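户外家具 > 折叠与拆装座椅 > 四腿布面凳椅

Tollden 拆装式布面椅 产品说明

一、概述

Tollden 为四腿管架布面椅，由 Plolero 设计，Halvorsen 负责零配件供应。适用于阳台、露台、营地餐区及临时会场。椅架由管件与模塑接头插接而成，座面为可拆换的织物面板。本页说明结构、组装、面料更换与维护，适用于白色款。其他颜色的接头尺寸相同，配件可互换。

二、结构组成

整椅分为三个部分：座框、椅腿、座面。座框由横杆与四角接头构成，横杆承担座面的张力，接头同时固定横杆端部与椅腿上端。椅腿为独立管件，前后腿编号不同，不可对调。编号压印在管端插入段，组装后不可见，拆卸时应重新核对。

座面织物四边有穿杆套，横杆穿入后再与接头连接。织物在无负载状态下允许有少量松弛，首次使用后会随座框定形。若松弛量过大，应检查横杆是否插到底，不应通过裁剪或加缝织物来处理。

三、主要参数

座高：45 厘米
椅高（含靠背）：76 厘米
椅腿数量：4
横杆与接头连接方式：插接，弹簧销锁定
座面：聚酯织物，可拆洗
脚垫：内嵌式，可单独更换
随附备用件：弹簧销 2 个，脚垫 2 个
质保期：椅架 5 年，织物 2 年

四、组装步骤

1. 在平整地面铺一层垫布，将全部零件取出，按编号分组。
2. 将横杆穿入座面织物的穿杆套，缝边朝向座面底侧。
3. 将横杆两端插入四角接头。插入到位时弹簧销弹出，销头应高出接头表面。
4. 将座框底面朝上放置，依次插入椅腿。先装后腿，再装前腿。
5. 四条腿全部就位后，逐一沿轴向拉动，确认无脱出。
6. 翻正椅体，置于平地，按压座框四角。若有一角悬空，松开对角椅腿，重新插入。
7. 安装靠背，旋紧两侧固定旋钮。

组装不需要工具。禁止用金属锤敲击管端或接头。插入阻力较大时，检查管端是否有毛刺或砂粒，用干布擦净后再装。

五、拆卸与收纳

拆卸顺序与组装相反。按下弹簧销后，一手固定接头，一手沿轴向拔出管件，不要左右摇晃。摇晃会扩大接头内孔，导致再次组装后椅腿出现间隙。收纳时管件与织物分开放置。织物未完全干燥时不得装袋。

六、清洁

管件用中性洗涤剂与软布擦拭。不得使用钢丝球、含氯漂白剂或有机溶剂。白色管件表面的黑色擦痕多为鞋底或垫布掉色所致，可用湿海绵去除。织物面板可拆下手洗，水温不超过 30 摄氏度，平铺晾干，不得烘干或熨烫。面板装回前，检查穿杆套缝线是否有断线。

七、常见问题

椅体轻微晃动：多由某一椅腿未插到底引起，按组装步骤第 5、6 项复查。

座面下沉：检查座框横杆是否弯曲。横杆弯曲后不可校直使用，应整根更换。

接头开裂：立即停用。接头裂纹在负载下会继续扩展，不可用胶粘剂修补。

脚垫脱落：清理管口后压入备用脚垫。脚垫缺失时不要在瓷砖或木地板上使用，管口会划伤地面。

八、配件与订购

Tollden 的接头、横杆、椅腿、弹簧销、脚垫及座面织物均可单独订购。订购时请注明颜色、部件编号和椅腿位置。与 Ivasport 营地椅系列的脚垫规格不同，不可混用。批量采购及会场配套请联系 Britt-Marie Myklebust。二月起，白色座面织物改为双线缝边，旧款座框可直接换装。 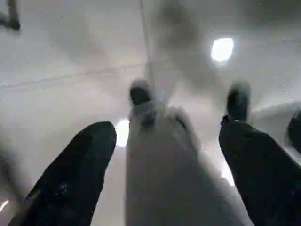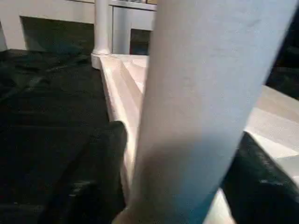
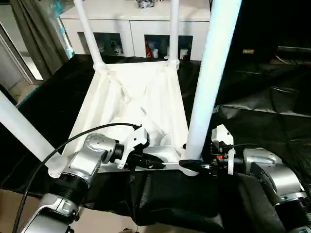
更换座面前应先检查座框与接头，这项检查可以在不拆椅腿的情况下完成。将椅子倒置于柔软的垫布上，四腿朝上，使座面底侧完全露出。最后一张图中的椅子即为倒置状态，下垫黑色布单，座面底侧的织物有从四角附近向中部延伸的斜向褶皱，白色模塑接头位于椅腿与座面相接处。检查时先用手指沿横杆全长触摸，确认无凹陷，再逐个查看接头的插口边缘，最后轻推每条椅腿的上部，观察根部有无间隙。搬动倒置的椅子时应握住座框横杆，不要只提一条椅腿。发现接头有裂纹或弹簧销不能完全弹出的，更换该部件后再安装新织物。

标签：布面椅　拆装家具　座面更换　Tollden 配件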